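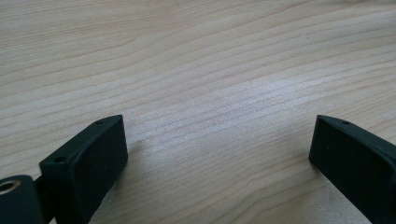 Comparison of Two Finger Designs for a Hand-Held Gripper
Student Project Report
Submitted by: Kadri Sakalauskas
Date of submission: 2025-10-30

1. Purpose

The project compared two sets of fingers for the hand-held gripper used in the Pestari teaching laboratory. The first set, referred to in this report as Set A, consists of rigid black blocks with flat inner faces. The second, Set B, has the same outer dimensions but carries a soft pad on each inner face. The laboratory wished to know which set should be fitted by default when students record grasping demonstrations for the Wutero arm.

2. Equipment

Both sets were mounted on the same gripper body, and the camera position on the tool was left unchanged throughout. All trials took place on a light wooden tabletop under the ordinary ceiling lighting of the laboratory. The trigger force was not measured. Operators were instructed to close the fingers until the object stopped moving and then to lift.

3. Method

Three objects were selected: a cardboard box, a steel spoon and a filled plastic bottle weighing 350 grams. Each object was lifted 20 times with each set of fingers, held above the table for 2 seconds and set down again. A trial was recorded as failed if the object slipped, rotated out of the grip or could not be picked up. The order of the sets was exchanged between sessions so that operator practice would not favor either design.

The recordings were reviewed afterward with the Stadesus playback program. Trials in which the operator released the trigger too early were repeated.

4. Results

The cardboard box presented no difficulty for either set. The bottle was held more securely by Set B, while Set A allowed it to turn slowly during the hold in nearly 20 percent of trials. The spoon gave the opposite result. The rigid fingers could be brought down flat to the table and closed under the edge of the handle, whereas the soft pads folded against the wood and frequently pushed the spoon away.

Reflection from the tabletop was also noted. When the gap between the fingers was wide and empty, the bright area on the wood affected the automatic exposure, and the dark fingers lost detail in the recording. This occurred with both sets.

5. Recommendation

Set A should remain the default for thin objects lying flat. Set B is recommended for bottles and other smooth containers. A fixed exposure setting should be tested before further recordings are made – the Pētersons mounting plate already leaves the camera controls accessible. Wear of the soft pads was not examined and remains open for a later project.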